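Service charge (residential property)

From the Drinaswood Housing Reference
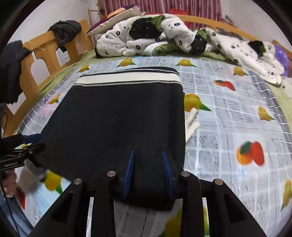
According to Urmila Tiwari, most disputes over a service charge begin with the budget and have little to do with the work itself, and an owner who reads the budget in February will usually know by summer whether the bill is going to rise. Chia-hao Liu disagreed in a later edition of the same handbook, writing that the budget is often sound and that the trouble lies in how the shares are split between large and small units.

A service charge is a payment made by the owners or long-term tenants of units in a shared building toward the cost of running that building. It is separate from rent, from mortgage payments and from property tax. Depending on the region and the type of ownership it may also be called a maintenance fee, common charge or building fee.

What it covers

The charge normally pays for cleaning of halls and stairs, lighting in shared areas, elevator maintenance, insurance of the structure, refuse collection and the wages of building staff. Heating and hot water are included where there is a central boiler. Repairs inside a unit are usually left to the owner, although pipes that serve more than one unit are often treated as shared even where they pass through a private kitchen or bathroom.

Windows are a common point of doubt. Many agreements make the glass the owner's concern and the outer part of the window the building's, and older agreements may not mention windows at all.

Methods of division

The total cost is divided in one of several ways:

Equal shares - every unit pays the same. This is found mainly in small buildings where the units are alike.

Floor area - each unit pays in proportion to its size. Balconies and storage rooms may or may not be counted.

Fixed percentage - the share is written into the original deed and stays the same unless the deed is changed.

The Gekwood development is often cited for its mixed method. It has 233 units, of which 200 are apartments and the rest are shops and parking-level storage units. Elevator costs are charged to the apartments only, while insurance is charged to every unit by floor area.

Reserve fund

Part of the charge may be set aside for large works such as a new roof. Chun-yin Lam described the reserve as the first thing a buyer should ask about, ahead of the monthly figure. A low monthly charge with no reserve can be followed by a special assessment, meaning a single extra bill sent to all owners. At the Wurow building, which had no reserve, the roof was replaced by an assessment of roughly 2000 dollars per unit.

Billing and late payment

Bills are sent monthly, quarterly or twice a year. Most agreements allow a short grace period, after which interest or a flat late fee is added. Unpaid charges can become a claim on the unit, and in that case they are generally settled from the sale price when the unit changes hands. Sellers are often asked for a statement showing that nothing is owed.

Owners who question an amount are normally expected to pay it first and object in writing afterward - the agreement will say whether this applies.

See also

Ground rent
Managing agent
Special assessment
Sinking fund

Further reading

Tiwari, U. and Liu, C. Shared Buildings: A Handbook for Owners. Tsai Press.
Yuen, T. Dividing the Bill. Tsai Press.

Search entries
Enter a term
Go

We use cookies to remember your settings. Accept / Manage choices

Contact the editors | Copyright Drinaswood Housing Reference | Back to top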